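Conseils d'atelier : montrer une tâche à un bras robotisé, à la main ou à distance
Mis à jour le 14 mars 2025

Ces notes concernent les petits bras montés sur établi, pour des tâches courtes : saisir une pièce, la présenter, la poser. Elles supposent que le bras est bridé et que l'arrêt d'urgence a été essayé.

Guidage manuel ou télécommande

Le guidage manuel convient aux trajectoires simples et aux pièces légères. On tient le bras en amont du poignet, jamais par les doigts de la pince : l'effort appliqué sur les doigts fausse la mesure d'ouverture. La télécommande est préférable dès que la main de l'opérateur masquerait la pièce dans la caméra de poignet. Sur un pupitre Niven, régler le gain de translation au minimum pour les 24 premières démonstrations, puis l'augmenter d'un cran.

Ne pas mélanger les deux méthodes dans une même série. Les profils de vitesse diffèrent trop et l'apprentissage en souffre.

Préparation du poste

Serrer la vis à six pans creux de chaque articulation de pince avant la séance. Un jeu de quelques dixièmes au niveau des biellettes se retrouve dans tous les enregistrements. Repère de peinture sur la tête de vis, contrôle visuel à chaque pause.

Fixer les câbles hors du volume de travail. Garder le même éclairage du début à la fin ; fermer le store si le soleil tourne.

Pièces moulées en plastique

Les pièces à crochets, languettes et fentes demandent une approche lente. Choisir une zone d'appui plane et s'y tenir d'une démonstration à l'autre. Marquer un arrêt net au contact, puis reprendre le mouvement. Sans cet arrêt, la phase de contact n'occupe que deux ou trois images de l'enregistrement.
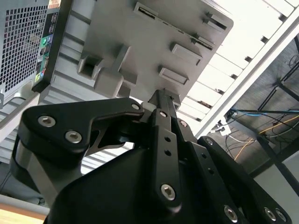 Combien de démonstrations faut-il pour une tâche de prise et dépose ?
Compter 24 démonstrations propres pour une position de départ fixe. Si la position de la pièce varie, ajouter une série complète par zone de l'établi, soit 9 séries pour un quadrillage de trois sur trois.

Enregistrement

Démarrer l'enregistrement bras immobile, attendre une seconde, exécuter, attendre encore une seconde, arrêter. Le logiciel Skornotier coupe les fichiers au-delà de 2000 pas de temps ; une tâche plus longue se découpe en deux étapes nommées séparément.

Une démonstration ratée se supprime tout de suite. Une démonstration corrigée en cours de route (pièce mal prise, reprise, pose réussie) peut être conservée dans un dossier à part, utile pour apprendre la récupération.

Nommage : tâche, pièce, numéro de série, numéro d'essai. Éviter les accents et les espaces.

Défauts courants

Tremblement en fin de course : gain trop élevé ou coude de l'opérateur sans appui. Poser l'avant-bras sur un support.

Pince qui se ferme avant le contact : retard vidéo. Passer la caméra en liaison filaire et réduire la résolution.

Code 806 sur le contrôleur Kamholm : butée d'articulation atteinte pendant le guidage. Dégager l'axe, acquitter, refaire la démonstration depuis le début.

Glissement de la pièce : nettoyer les bouts de doigts à l'alcool isopropylique. Les embouts Alldale se remplacent par jeu complet.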